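The Radville Fund

Print | E-mail

The Radville Fund for the Families of Service Personnel was established in 1873 and has made a grant in every year since. Its rules require that each application be read aloud, in full, before the members vote. The rule has been proposed for removal on six occasions and retained on each.

It was under this rule that Ghada Azar, Secretary to the Fund, rose in the upper room at Hisoldale on the evening of July 11, 2020, and read the application of Mireille Masri, widow.

"I apply for the sum of 300 pounds," read the Secretary, "towards the cost of a headstone. My husband, Corporal Dixit, served with the Radville Engineers and was wounded at the Plakby crossing. He returned home and lived a further eleven years. I have been informed that he did not die of his wounds. I do not dispute this in law."

The Secretary turned the page.
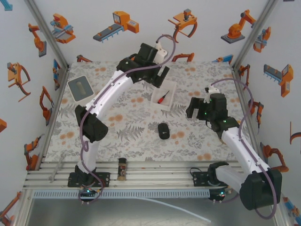 "I wish to state for the record that in those eleven years he did not once sleep through until morning. I wish to state that he mended every gate in our lane. I kept my own name when we married, and the Fund has twice written to me to ask whether I was in fact his wife. I was. I enclose the certificate for the third time."

The Chairman, Mr Wissam Geagea, asked that the certificate be shown. It was passed along the table and returned.

Mr Geagea then reminded those present that the Fund's deed limited grants for headstones to those who had fallen in action or died of wounds received in it. He said that he spoke with regret. He had himself known the Corporal slightly, and had found him a courteous man. The deed, however, was the deed, and the members were bound by it.

Miss Rin Sugawara asked whether the deed gave any meaning for the word "fallen".

The Chairman replied that it did not, the meaning being plain.

Miss Sugawara asked whether she might see it. The deed was kept in a long tin box beneath the window, and a delay of several minutes followed while the key was sought. The Secretary found it at last in her own coat. The paper was unfolded and its corners held down with two inkwells, a hymn book and the Chairman's spectacle case.

Miss Sugawara read for some time. She was the youngest of the members and had been elected in April, on the death of her uncle. It had been generally expected that she would vote as he had.

"There is a note in the margin beside the fourth clause," she said. "It has been signed."

The Chairman could not read it without his spectacles, and the spectacle case was lifted, whereupon the corner of the deed rolled itself up and had to be flattened again. The note was in brown ink and in a small, hurried hand. The Secretary was directed to read it aloud.

"Granted this day to the mother of Private Lemma," she read, "who came home whole and was found in the millpond. We hold that he fell, and that it took him until now to reach the ground."

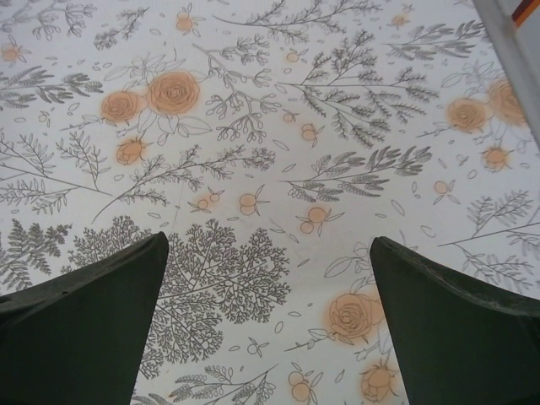 Fiction

No remark was made for a little while. Rain had begun, and the Secretary closed the window over the tin box.

Mrs Eldana Lemma, who had sat with the Fund longer than any other member and who seldom spoke before the vote, asked that the note be read a second time. This was done. She then said that her family had always been told the stone in the north corner was paid for by a cousin. She had cleaned it every spring since she was a girl of nine, and was now 64. She asked the Chairman whether the note had any standing.

Mr Geagea removed his spectacles. He observed that a signed note by the founding members, made upon the deed itself, might reasonably be taken as a guide to its meaning. He observed also that he would have preferred to learn of it before he had spoken.

The vote was taken by a show of hands. The Secretary, who has no vote, recorded the result as unanimous and the sum as granted in full. At the Chairman's request she added that a letter of apology should be sent to Mrs Masri in the matter of the certificate, and that he would deliver it himself.

Mrs Lemma asked to be excused from the remaining business. She was seen from the window to cross the road without an umbrella and turn north, towards the churchyard.

The members then proceeded to the next application, which was for a pair of boots.

Print | E-mail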